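A box with a lock

When I moved to Prutotthorpe, I brought almost 300 letters with me, and for a long time I had no good place for them. They are from my mother, from two of my aunts, and from a school friend who moved to the coast and never learned to like the telephone. The oldest is 18 years old. In my first apartment they lived in a shoe box, then in a suitcase under the bed, then in the same suitcase on top of the wardrobe, where I could not reach it without a chair.

In March I took the suitcase down to look for one address, and I saw that the cloth inside had started to smell. It was not strong, but paper takes a smell quickly and gives it back slowly. I spread all the letters on the bed and left the window open until evening. I slept on the sofa that night, because I did not want to make piles again before I knew where the piles should go.

My neighbor Dolores Halvorsen came to return a baking dish and found me in the middle of this. She looked at the bed and asked if I was sorting my taxes. When I told her, she said that her daughter's old plastic box was standing in the hall closet, and I could have it if I did not mind that it was for children. I did not mind. I have always liked things that were made for children, they are usually stronger than they look.

What is special with this box is that it can be locked. I live alone, so there is no one I need to hide my letters from, and I had to think about why this pleased me so much. When I was a girl in Norirar, I shared a room with my sister for many years. We had one drawer each, and the drawers had no keys. I think I wanted a lock already then. My sister says that she never read my diary, but she also knows many things which were only written there.

The padlock I bought at Dijkstra, the small hardware store behind the bus station. The man there showed me several sizes and was very patient with my vocabulary. I did not know the word "shackle" before, I called it "the handle of the lock," and he understood me anyway. He also advised me to put a drop of oil in the keyhole once a year. I wrote this on a piece of paper and put it in the kitchen drawer, where I will surely not find it.

Before I put in the letters, I washed the box with warm water and a little dish soap, and dried it with a cotton towel. I did not use anything rough. The lid has some small scuff marks near the rim, and I decided that they can stay. The row of cartoon figures on the side is still bright, and my favorite is the white one with the golden-brown head, which is stretched out as if it is running somewhere – or maybe it is only lying down after lunch.
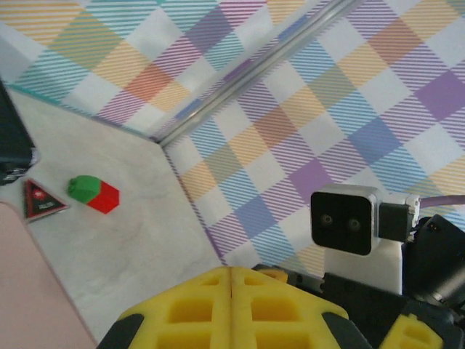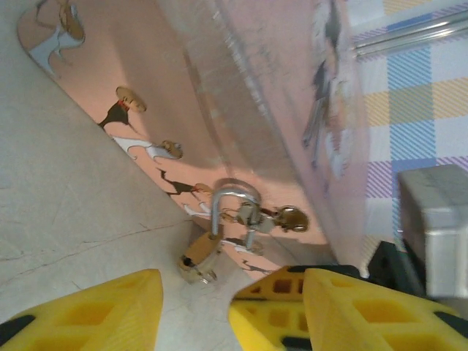 I like the little brass key best, with its round, flat head against all that pink.

How I sorted the letters

First I wanted to sort by date, but my school friend never writes a date. She writes "evening" or "after the rain." So I sorted by person, and inside each person I did my best. My mother's letters got their own bundle with a wide cotton ribbon, not a rubber band. Rubber bands get sticky with the years and leave a brown line on the paper, I have learned this from her own recipe cards.

It took me two evenings, and the second one was much longer because I started to read. I found a letter in which my aunt explains how to salt cucumbers, with a drawing of the jar. I have asked her about this by phone at least three times. I will copy it into my kitchen notebook and then put it back with the others.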